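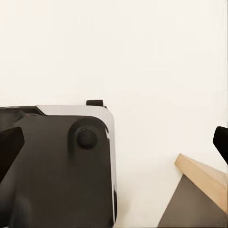
Test the rule before you test the robot

Print this article | E-mail this article
Reading time: 2 min

At Skuvanach, a small maker of wooden shelf parts, every new gripper program must first pass in simulation. The rule is one page long and hangs beside the office door. The company wrote it in August, after a year in which each engineer had his own idea of what "ready" means.

The page asks for 74 clean runs in a row. One contact between the wrist housing and the work surface, and the count goes back to zero. The fingers must keep a gap of 10 millimeters from the wood until the program gives the command to close. Two people sign the result, and the person who wrote the program cannot be one of them.

Stuler, which supplies the simulation software, recommends its customers to save every failed run also. Skuvanach has now 2,903 of them. The engineers read them when they change the rule, and they have changed it already two times.

A simulated plank is always straight, and a real one is often not. For this reason the page has a second half, for the first day on the floor: reduced speed, closed guard, one hand near the stop button. Öztürkmen, a furniture plant which borrowed the page, left out this half and later put it back.

I asked at Brullier, where they train machine operators, if such a short text is enough. They told me that it does not replace the risk assessment, but that operators do read it. Their own manual fills a shelf.

Comments (3)

benchdog: We count to 50. Why 74?

m_tool: Going back to zero is hard but fair. Our people hated it for one month.

planer22: Please publish the page itself.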